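Arm project notebook, Tustwood build club
June 12, 2020

Long session, and a good one! Writing this up before I forget which change did what, because last time I altered two things at once and spent half the evening undoing them.

Where we'd got to: the arm would go to the clock face, close, lift, and then let the thing slide out again at nearly the same spot every time. The face is the awkward piece in the whole set. It's flat, it's wide, and the rim is curved so the fingers want to ride up it. Blocks and cups have been fine for weeks. The task for the October meet at Sandarwood has the face in it twice, so there's no dodging it.

First job was the closing speed. It was set far too high, left over from the foam block tests. I brought it down in steps and watched the rim each time. Slower is better up to a point, then the arm sits there dithering and the controller decides it has missed. Settled on 40 per cent. Also put a short pause in after contact, before the lift, which the old script never had. I should have done that in the first week.

Second job, approach angle. We'd been coming straight down. Tilting the wrist a little so one finger gets there first and the other follows it in makes a big difference to how the rim settles. I was so pleased with the first lift that I ran it again straight away without saving the pose -- and then had to find it all over again. SAVE THE POSE. It's in the file now as rim_tilt_b. Ignore rim_tilt_a, it points at the table.

Then a proper run: 40 attempts, same start position, face turned a bit between goes so we weren't just learning one spot. I logged them in the usual sheet. The misses bunch together near the end, and I think that's the grip surface and not the script. More on that below.

Log numbers so nobody has to hunt: today's run starts at entry 176. Everything before that is the old closing speed and shouldn't be mixed in with it. The Erelwood lot asked for our log when we've reached 1,000 entries, and I'd like to hand over something clean, with the old and new settings kept apart from the start.

Now the fingers. The covering has gone ragged on the inside edges, on both of them, and it's torn on the left one with a paler patch showing through lower down.

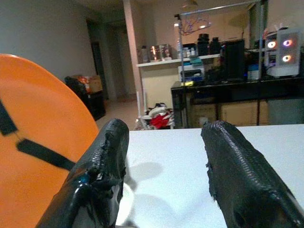
What bothers me is that a loose edge can fold under when the fingers close, and then you're gripping on a crease. That would fit with the late misses, though I haven't proved it. Easy enough to test: strip both fingers, put fresh covering on, change nothing else, and do the same run with the same start position. If the misses stay where they are then I'm wrong and it's back to the angle.

Ideas for the new covering, in the order I'd try them:
Same stuff again, but wrapped so the join sits on the outside of the finger.
Thin rubber sheet, glued flat. We have offcuts in the drawer.
The ribbed tape that the Riihimäki team wrote up on their page. They use it on a heavier arm than ours but their fingers are a similar shape, and the write-up is really worth reading, especially the bit on trimming corners.

I'm leaning towards the first one, simply so that we compare like with like. The rubber is the one I'm most excited about though. Pressed a bit of it against the rim by hand and it holds beautifully.

Two small things. The wrist camera mount is fine, no drift at all over the whole session, so that fix can be crossed off. And the cable on the elbow joint rubs when the arm goes far left. Not urgent, but someone please move the clip before it wears.

Next time:
Re-cover both fingers, join to the outside
Repeat the run, rim_tilt_b, same speed
Move the elbow clip
Start on the second face position, if there's time -- I really want to see it put the thing DOWN neatly for once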